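**Conano "lifetime resole" plan – has anyone gotten a pair back?**

*Shoe Care & Repair > Mail-in services*

---

**plainvamp**

I keep seeing ads for the Conano resole plan and I can't make the numbers work. You pay $80 a year and they'll resole any pair of dress shoes you register "for life." Shipping is on you, both ways. Registered pairs have to be inspected every year or they drop off the plan.

I wear dress shoes to work maybe half the week. A pair gets new soles every couple of years if I'm lazy about rotating. My local guy charges less than two years of the plan for a full resole, and I can yell at him in person if the heel comes off.

So who is this for? And whose life are we talking about, mine or the shoe's? I read the terms twice and it isn't defined.

---

**Rania Sayegh**

I'm on the plan and I've had one pair done. Work was fine. Clean stitching, good leather sole, heel stack lined up. They took 93 days, and the page said "four to six weeks in most cases," so I guess I'm not most cases.

It makes more sense if you register a lot of shoes. The fee covers the account, and you can put up to six pairs on it.

---

**plainvamp**

> The fee covers the account

That does change things, thanks. It wasn't on the page I was looking at. But do all six have to go in for inspection every year? With you paying postage?

---

**Rania Sayegh**

Photos are OK for inspection unless they ask for the shoe. They've never asked me.

---

**gusset_and_welt**

Used to do repair work for a living, mostly men's shoes and boots. A few things to think about before anybody signs up for anything with "life" in the name.

A welted shoe can only be resoled so many times before the welt needs replacing too. After that you're paying for a rewelt, and I'd bet money that isn't in the $80. The uppers usually crack at the flex before any of that matters. "Lifetime" costs the company very little, because the upper quits first and then the answer is "not repairable, sorry."

Textured leather is where I'd be extra careful with any mail-in place. Anything embossed can be pressed by the finishing plate, heat and pressure from a rough refinish will flatten it, and somebody who sands before they dye will take the high spots right off. I've had people bring me stuff that went out crisp and came back looking like a phone book cover. Send them a close-up before it leaves your house and keep a copy. 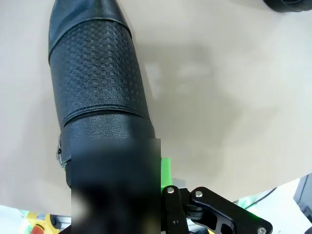
*Black checkerboard texture and stitching, close up.*

Side lighting is best for it. Flat light hides the pattern, and then the shop says it was always like that.

---

**tenthcoat**

The phone book thing is a bit dramatic. I've sent embossed pairs to Britgate for years and never had one flattened. They don't sand uppers. No serious shop sands uppers.

---

**gusset_and_welt**

Plenty of shops that take in volume do things that no serious shop does. You've had good luck with one place. Glad to hear it. The thread is about a different one.

---

**tenthcoat**

Sure, but you haven't used Conano either, so we're both guessing.

---

**gusset_and_welt**

Fair.

---

**oldstock_ed**

Does Conano do the work themselves? I had a Merus repair a while back where the box came home with another company's packing slip in it. Merus took the order, somebody else did the soles, and when the heel cap came loose each of them said it was the other one's problem. Took until May to get it fixed and I'd mailed them off before the holidays.

I'd want to know whose bench it's on before I paid for a year.

---

**plainvamp**

I emailed and asked exactly that. The reply said the work is done by "our network of master craftspeople." So no, I don't think they do.

Also asked about rewelting. "Evaluated case by case." Asked what happens to my fee if all my pairs are ruled not repairable. Haven't heard back on that one.

---

**Rania Sayegh**

Mine had no slip from anyone else. Doesn't prove anything, I know.

I do think you're being a little hard on them. A full resole at the two places near me is well over the yearly fee, and one of them glued on a rubber sole when I'd paid for leather. Local doesn't mean good. If I get one pair a year done I'm ahead, even with postage.

---

**plainvamp**

If you get one pair a year done, yes. At a three-month turnaround, with the shoes you'd otherwise be wearing in a box somewhere. I'd love to see how many members send in one pair a year. My guess is hardly any. It's a gym membership.

---

**tenthcoat**

For what it's worth, the plan doesn't cover everything even on shoes they accept. I went down the exclusions list. Straps, buckles, elastic and zippers are all out. So anyone with monks or side-zip boots should read that part carefully, as the elastic behind the buckle is the thing that goes first on half of them. It's a cheap fix at a counter, and through the mail it becomes a "supplemental service." 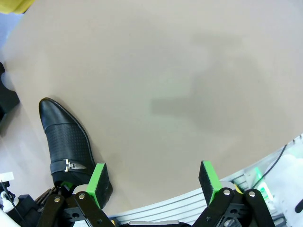

The other thing buried in there is that you can't use outside products on the uppers. They want you on their own conditioner, and they can refuse a pair if they find "incompatible waxes." I don't know how they'd tell. I've used Yammine 501 on everything I own and it buffs off to nothing.

---

**oldstock_ed**

"Incompatible waxes" is a great one. What would a wax have to do with the sole?

---

**gusset_and_welt**

Nothing. Silicone near the feather edge can mess with cement, that's real, but you wipe it down with solvent and move on. It's a reason to say no when they want one.

And tenthcoat is right about the elastic. I'd put in a new piece while the customer waited.

---

**lacesout**

Been on the plan 2 years and I like it?? Three pairs resoled, all fine, slow but fine. I have a lot of shoes so slow doesn't bother me. I use whatever polish is in the drawer and they've never said a word.

Feels like most of this thread is people who haven't tried it telling people who have that it doesn't work.

---

**plainvamp**

I didn't say the resoles don't work. I said I can't tell what I'd be buying. Three pairs in that time is a good deal and I'd take it too. What did they charge you on top? Postage, supplementals, anything?

---

**lacesout**

Postage, and one heel thing. I'd have to look it up.

---

**plainvamp**

If you do look it up, please post it. The total is the only part I care about.

Update on my end: they wrote back about the fee. Non-refundable, but I can "transfer the value" to a different registered pair. So if a pair is turned down I need to own another pair that needs work. I'm taking my brown ones to the guy down the street and I'll look at this again if anyone posts real totals.

---

**Rania Sayegh**

I have my receipts. Give me until after dinner and I'll add it up.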